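How to measure a worn V-belt before you order a new one

Home > Workshop Notes > Belts and Pulleys

Most of the belts that come back to a parts counter come back because somebody measured the old one with a cloth tape, got a number, and trusted it. I don't trust it, and I'd go easy on the number printed in the owner's manual too. Manuals get reused across models, and the pulley on your machine may have been swapped years ago by someone who kept no record.

You'll need a steel tape, a strip of masking tape, a fine marker, a cheap caliper and a length of string that doesn't stretch. Skip the nylon line. It gives more than you'd think.

Start with whatever is left of the printing

Wipe the outside of the belt with a dry rag. Solvent will often take the ink off along with the grime. If you can read a full part number, write it down, but measure anyway. Numbers from different makers don't always refer to the same thing. Some give the outside length and some give the effective length, and cross-reference charts are copied from one another, mistakes included. The Skutico chart that floats around the forums is a good example. I've found two entries in it that can't both be right.

Top width

Bend the belt slightly and close the caliper across the widest part, at the top. Do this in a few places. A worn belt is narrower than it was when new, sometimes by enough to put you in the wrong section altogether, so take the largest reading and ignore the average. If the sidewalls are shiny or dished, assume the belt has lost width and look at the pulley groove for a second opinion.

Outside length

1. Put a bit of masking tape on the back of the belt and draw a line across it.
2. Lay the end of the string on the line and run it around the outside, keeping it snug.
3. Mark the string where it meets the line again.
4. Lay the string flat against the steel tape and read it.
5. Do the whole thing again. If the two readings don't agree, do it a third time.

You can also roll the belt along a bench from mark to mark. People swear by it. I get a different answer every time, so I've stopped.

Allow for stretch, but not much

You'll see advice to knock an inch off for stretch. On a light-duty belt with a decent cord that's far too generous, and you'll end up levering the new one over the pulley with a screwdriver, which damages the cord before the motor has even been switched on. Set the tensioner or motor mount to the middle of its travel and run the string around the pulleys themselves, in the path the belt takes. If that figure and your belt figure are close, go with the standard size nearest to both.

If the belt is broken

Cut the frayed ends square, lay it out straight and measure along the back. Expect to be missing a little. On one dust collector I got 105 cm from the broken belt, and the pulleys wanted more than that.

About those "universal" belts

Link belts such as the Sedelum type have their uses on an awkward shaft. As a permanent fix on a light fan or a washing machine, I'm not convinced. The claims about lower vibration usually come from whoever is selling them. A misaligned pulley will shake any belt you hang on it, so put a straightedge across both faces first.

Before you pay

Check that the listing says which length it means. The Wallonow listings leave it out on most of the small sections, and the photos are no help at all. Ask, and get the answer in writing. Keep the old belt until the new one has run for 7 days.

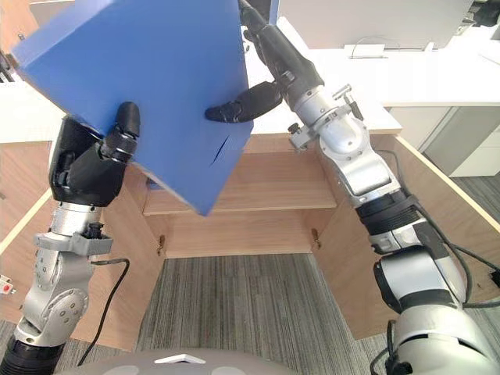
After that, check the tension once more with the power off and the plug out, because a new belt beds into the groove and goes slack. Write the size on the inside of the guard in marker. It will save you doing all of this again.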